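Carnonel Shared Workspace -- Frequently Asked Questions for Members

Last updated January 6, 2023

Membership and access

How do I become a member?
Fill in the form at the front desk or send it by email. You need a photo ID and a payment card. Your account is normally open by the next business day, and your key fob is ready at the desk after that.

What does each plan include?
The Day plan covers one visit to the open floor. The Part-Time plan covers eight visits a month. The Full-Time plan gives you a reserved desk, a mailbox, a locker, and access at all hours. All plans include wireless internet, printing up to your monthly limit, and use of the kitchen.

What are the opening hours?
The front desk is staffed from 8:30 a.m. to 5:30 p.m. on business days. Part-Time members can enter from 7 a.m. to 9 p.m. Full-Time members can enter at any hour with their fob.

I lost my fob. What now?
Tell the desk right away so the old one can be shut off. A new fob costs $17. If you find the old one later, bring it back and we will credit the fee to your next bill.

Can I pause my membership?
Yes, once in a calendar year, for one or two full months. Ask before the 20th of the month before the pause begins. Full-Time members keep their mailbox during a pause but not their reserved desk.

How do I cancel?
Write to the desk at least 30 days ahead. We do not take cancellations by phone. Lockers have to be emptied by the last day of the paid month.

Desks, rooms, and calls

How do I book a meeting room?
Use the member page. There are two rooms, named Stekard and Vukau after the streets the building used to face. Stekard seats six. Vukau seats 12 and has a screen and a conference phone. You can book up to two weeks ahead.

What if my meeting runs over?
Check the panel by the door. If the room is free, extend your booking there. If someone else has it, please be out on time, even if they say they don't mind waiting.

Can I take calls at my desk?
Short ones, in a low voice. For anything longer than a few minutes use a phone booth or the hallway by the stairs. Speakerphone is not allowed on the open floor.

Can I bring a guest?
Each member may bring one guest at a time to the open floor, for up to two hours. Guests sign in at the desk. Meeting room guests don't count toward this limit, but they still have to sign in.

Kitchen and shared supplies

Is coffee included?
Yes, coffee and tea are free for members and their guests. Beans, filters, and tea are restocked in the morning. If something runs out during the day, tell the desk -- please don't open the storage closet yourself.

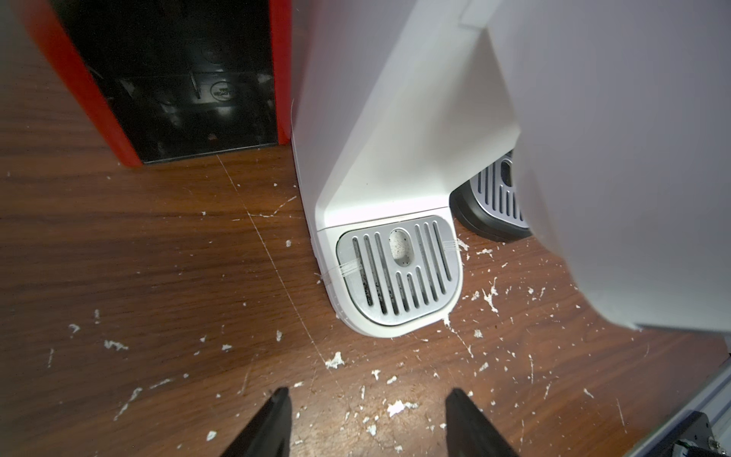

Food in the refrigerator needs a name and a date on it. Anything without a label is thrown out on the last business day of the week, container included. The freezer is small, so keep it to one item per person.

Who does the dishes?
You do. Load your cup and plate into the dishwasher if there is room, or wash them by hand. The cleaning crew runs the dishwasher in the evening but does not clear tables.

Can I bring my own kitchen appliance?
Ask first. The kitchen circuits are shared, and heaters and hot plates are not permitted anywhere in the building.

Mail and printing

Can I use the address for my business?
Full-Time members can. Part-Time members can add a mailbox for a monthly fee. Use your box number on everything. The numbers go up to 489, but not every number is in use, so a wrong digit usually means the letter goes back to the sender.

Do you accept packages?
Yes, up to 40 pounds. We hold them for ten business days. We can't accept perishable food or anything that needs a payment on delivery.

How much can I print?
Full-Time members get 454 black-and-white pages a month, an odd number left over from the old print contract. Extra pages are billed at the rate posted by the printer. Unused pages do not carry over.

Billing and problems

When am I charged?
On the first of the month. If a card is declined we try again after three days, and then the fob is turned off until the balance is paid.

Why does my bill say Margaritis?
Margaritis is the company that handles our card payments. The name on your receipt will still be Carnonel.

Is there a discount for paying yearly?
Yes. The Full-Time plan paid a year ahead is $3,686. The yearly price is reviewed each June, and a change applies only when you renew.

Who do I contact?
Juniper Gallagher handles memberships and billing. Yavuz Bilgin handles the building, including heat, locks, lights, and the internet connection. Messages left at the desk reach both of them. For water leaks or a door that won't lock after hours, call the number on the back of your fob.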